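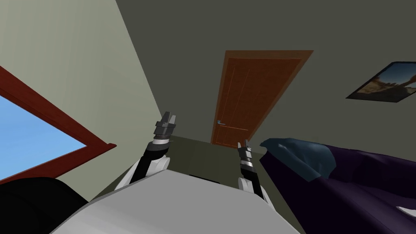 A simulated room, with a robot's two arms reaching towards the far end.

The author of Dreltmont has asked not to be named, on the grounds that the parish council in the novel resembles the one that meets beneath the author's flat. "They've all read it," the author says. "Each of them has congratulated me on how well I caught the others."

Dreltmont, out in October from Grurnico, is 722 pages long and concerns an Anglican parish that must decide whether to sell its hall. It started life as a pamphlet on church property. "I wrote 900 words and sent it to the diocese. They thanked me for my passion. In my experience that's the end of a conversation, so I went home and made it longer."

Grurnico is a small religious press, better known for Lenten study guides and a hymn companion of some weight. Its list doesn't run to fiction as a rule. The author had already been turned down by 4 houses, one of which felt there was too much God in it. Another wanted more. "I offered to introduce them."

The politics of the book are hard to pin down, and readers have tried. The parishioners who want to sell are given the better arguments and the worse manners. The ones who want to keep the hall mostly want to keep their cupboards in it. Asked which side is right, the author pours more tea and looks at the window for a while.

"I vote, I tithe, I write to my member about housing. I don't think the gospel hands you a position on floor space. It does have quite a lot to say about who's sleeping in the doorway, and my characters take until chapter 6 to notice him."

Some reviewers of the advance copies found that slow. The author found it generous. "In the real meetings we'd have still been on the minutes."

There is also a long dinner, much quoted already, in which a retired archdeacon carves a leg of lamb with a Sabatier knife and explains the doctrine of subsidiarity until the gravy sets. The author admits to having sat through something like it, and to having asked for seconds to keep it going.

A second book is under way, for Dudix this time, on prayer. It is meant to be short. The author has cleared a shelf for the notes and has lately been eyeing the one beneath it.

Dreltmont is published by Grurnico in paperback.

2024-05-31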